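Open Day at the Ekcombe County Election Center

Posted Thursday, December 22, 2022

The county elections office held an open day at its new building on the east side of Ekcombe earlier this month, and I went along for most of it. The doors opened at nine in the morning and the last tour left at three. I took the ten o'clock tour and then stayed for the afternoon session on how recounts are run.

The building used to be a furniture warehouse. The county bought it after the old office in the courthouse basement flooded for the second time, and the staff moved in this September, just in time to send out mail ballots for the general election. From the outside it still looks like a warehouse. There is a long brick wall, a loading dock at the back and a parking lot that floods near the storm drain. Parking is free. The number 16 bus stops across the road, though on Saturdays it runs only once an hour.

Visitors sign in at a counter to the left of the door and get a paper badge. Bags have to go in a locker. Phones were allowed in the public rooms and had to be switched off past the second set of doors. My group was at the limit set by the office, and two people who arrived late were asked to wait for the eleven o'clock tour.

The first stop was the mail room. Outgoing ballots are not printed in Ekcombe. They come on pallets from a printer in another state, sorted by precinct, and the office adds the address labels and any late inserts. The deputy clerk who led the tour said the county now has 37 precincts, down from 50 before the last redistricting. Several were merged in the north, where Skutville lost its own polling place and now votes at the Pollock fire hall. A woman from Skutville asked when that would be looked at again. The answer was that the county commission reviews polling places every two years and that the next hearing has not been scheduled. She said the drive to Pollock takes 25 minutes in good weather and that the hill road is not plowed before eight. The deputy clerk wrote this down.

Returned ballots come in through the loading dock in sealed bins. Each bin has a numbered seal, and the number is written on a log sheet by the driver at pickup and again by a clerk at the dock. If the numbers don't match, the bin is set aside in a locked cage until two supervisors from different parties can open it together. Someone asked how often that happens. It happened once in November, when a driver had copied a digit wrong, and the log for that bin was on display with the correction and both sets of initials.

We then went into the signature room, which is smaller than I expected. Eight desks face the wall, and each has a screen divided in two. The envelope signature shows on one side and the signature on file shows on the other. The reviewer can accept it or send it to a second reviewer. Only a pair of reviewers, one from each major party, can reject it. The voter is then sent a letter and, if the office has a phone number, gets a call as well. There are ten days to respond. For the open day the screens showed made-up signatures, and visitors could sit down and try. I did a dozen and disagreed with the man next to me on three of them.

The tour guide gave one number that I had not seen in the local paper. The office sent 2545 letters this fall asking voters to fix a problem with their envelope. Most were missing a signature altogether. The rest were signature mismatches or had the wrong date, often the voter's birth date written where the day's date should go. The envelope will be redesigned before the spring election, and samples of two possible layouts were taped to the wall with a sheet for comments. I thought the second layout was clearer. The signature box is larger and shaded, and the line for the date has the word "Today" printed in front of it.

Past the second set of doors is the counting room. Visitors can't enter it. It has a long window along one side, with a bench, and that is also where party observers sit on election night. The scanners were under covers. There are four of them, and they are not connected to the office network or to the internet. Results are carried on a sealed memory device to a separate computer in the next room, and the deputy clerk walked us through the paperwork for that trip, which is nine steps long. A man in our group who had been an observer in November said that the glare on the window after dark made it hard to see the far scanner. The office has ordered shades for the hallway lights.

The warehouse section takes up the whole rear half of the building. Voting booths are stored folded on racks, along with signs, extension cords, ramps and traffic cones, all tagged by precinct. Each polling place has a wheeled cage that is packed two weeks before an election and checked against a printed list. The list for the Zirkell library was clipped to its cage, and it was more detailed than I would have guessed, down to the rubber bands and the spare pens. Zirkell also gets a second ramp, as the library's side door has a higher step than the front one.

Coffee was served in the training room at half past eleven. There were tables from both parties, from the county's disability council and from the high school civics program. The office was also signing up poll workers for the spring. Pay is set by the county and includes the two-hour training class. The clerk at the sign-up table said that Pollock and Zirkell are the hardest places to staff and that anyone willing to work the full day there would be placed first. 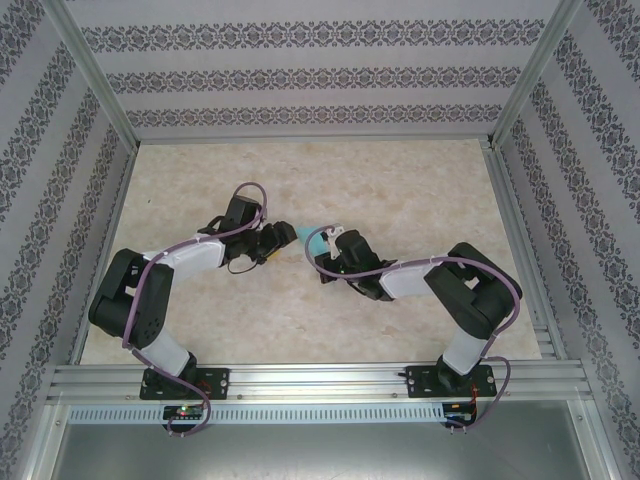 The afternoon session on recounts began at one. It was held in the same training room with the chairs turned around, and it drew a smaller crowd than the tours. State law calls for an automatic recount when the margin in a county race is half of one percent or less. A candidate can also ask for one at a wider margin but has to pay a deposit, which is returned if the result changes. The county has had one automatic recount in the past ten years, for a seat on the water board.

The staff then ran a mock recount with practice ballots. Four visitors were seated at a table in two pairs. One person in each pair read the ballot out loud, the other marked a tally sheet, and they stopped after each batch to compare totals. If the totals differed, the batch was counted again from the start. It is slow work. The first batch took six minutes and the totals did not agree, and on the second try they did.

The most useful part was the discussion of unclear marks. The staff passed out a page from the state manual that shows which marks count as a vote. A check mark counts. A circle around the candidate's name counts, provided it is used the same way down the ballot. A mark that touches two ovals goes to the canvassing board. Several people in the room argued about a ballot where one name had been filled in, crossed out and then filled in again with an arrow. Under the manual it would count for the candidate with the arrow. A few people still thought it should have been thrown out.

There was time for questions at the end, and I noted down these answers.

Drop boxes: The county has five and has money for one more. The commission will choose the site. Skutville has asked for it, and so has the community college in Ekcombe.

Voter rolls: The office removes names monthly from death records and checks moves against postal data twice a year. A voter who seems to have moved gets a card first and stays on the rolls for two federal elections if the card is not returned.

Observers: Each party may send two people per shift. Residents who are not with a party can watch through the window but can't enter the counting room. One person asked if a camera feed could be put online, as some other counties have done. The deputy clerk said the cost had been looked at and would be in the next budget request.

Results: The first release on election night comes shortly after the polls close and includes mail ballots received by the day before. The last precinct to report in November was Zirkell, at 11:20, after a problem with a jammed printer at the library.

I have a few complaints. The sound in the warehouse was poor, and people at the back of the group missed most of what was said there. The handout still has the address of the old courthouse office on its second page. The office's new hours, which include Thursday evenings, were posted on the front door and were not in the handout at all. There was no interpreter, although the notice in the paper had said one could be requested.

The staff answered what they were asked, including the questions about the merged precincts, and when they didn't have an answer they took a name and an email address. I asked for the number of provisional ballots by precinct and received the table four days later.

A second open day is planned before the spring election. Groups can also arrange a visit on a weekday by calling the office, with two weeks' notice, except during the 30 days before an election. The training room can be reached without steps from the side entrance. The counting room window has one step up to the bench, and the staff said a ramp is available if they are told in advance.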